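4.2 Grasp verification from the wrist view

After the fingers close, the controller must decide if the part is held well enough to be moved. In our earlier version, this decision used only the motor current and the finger opening. These two signals tell that something is between the fingers, but they do not tell how it is oriented. For brake pads this is a serious limit, as a tilted pad and an upright pad can give almost the same opening.

We therefore added a second check, which runs on one image from the wrist camera. The network, trained on 1,921 labeled grasps from the Mitum cell, predicts the outline of the part and its angle to the finger axis. The steel shelf and the blue crates often fill a large part of the background (Fig. 4), and reflections on the metal caused many wrong outlines in the first tests. Masking the fingers with a fixed template and training with changed brightness reduced this error.

Figure 4. Wrist camera view of a brake pad held upright between the two fingers. The lower portion of the pad is in shadow.
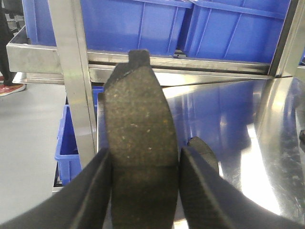
If the predicted angle is larger than the limit, the planner does not start the transfer motion. It opens the fingers, moves back along the approach path and asks for a new grasp pose. After two rejected grasps, the part is skipped and the operator receives a message.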